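Gronska for Processing: quick review of a sketch helper for map and dungeon people

Posted September 6, 2020 by Nicanor Ulloa 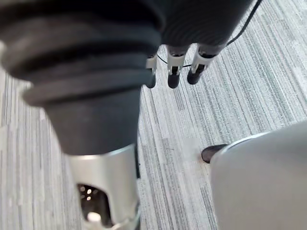

Dark ridged sleeve, silver cylinder.

Short one, supper's on. Been using Gronska for a couple of weeks to draw battle maps for our Fluvthorpe campaign. It's a library that sits on top of Processing and takes over the boring bits: hex and square grids, snapping, fog of war, tokens that turn to face where they're moving. Free for home use. I paid for the Kindeck tile pack on top, 13 dollars, no regrets so far.

Install: fine. Drop the folder in libraries, restart, done. The menu entry didn't show up the first time so I restarted again and there it was.

What I like

Grids. One line and you've got hexes, flat side up or pointy side up, your choice. I used to do this by hand with a page of sine and cosine I'd copied from my own old sketch and never understood.

Fog of war is lovely. Click a room, it clears. Doors block sight if you tag them as doors. Windows don't, and they should have a half setting, for arrow slits and such.

Colour palettes are text files, so you can edit them in anything. Made a swampy grey-green one in five minutes.

Saves are plain text too. Ours for the whole lower crypt is 447 lines and I can read every one of them.

What I don't

Speed. Past 600 tokens or so it crawls on my laptop. Most tables will never get there but I was trying to run a siege. Gave up, used one token per squad.

Undo only goes back 3 steps. Three! I cleared the wrong hallway, fiddled with a torch, moved some goblins, and the hallway was gone for good. Players saw the trap. Save often.

Docs are thin. The page on line of sight stops halfway thru and the example under it calls a function that has a differnt name now. You want showSight, not drawSight. Took me an evening.

Printing. Exported a map for the table and the grid came out slightly too small for our minis. There's a scale setting in the export box, bottom right, easy to miss. Set it before you print eleven pages like I did.

Compared to Değirmenci, which I had before: that one's prettier and has a proper editor, no code at all. But you can't script it. If I want the portcullis to drop when somebody steps on tile F9, Gronska does it and Değirmenci doesn't. If you never want to see a curly bracket, get the other one.

Four out of five. Would be more with a real undo.

Edit: forgot to say, turn sound off in the config before game night. The default door creak is LOUD.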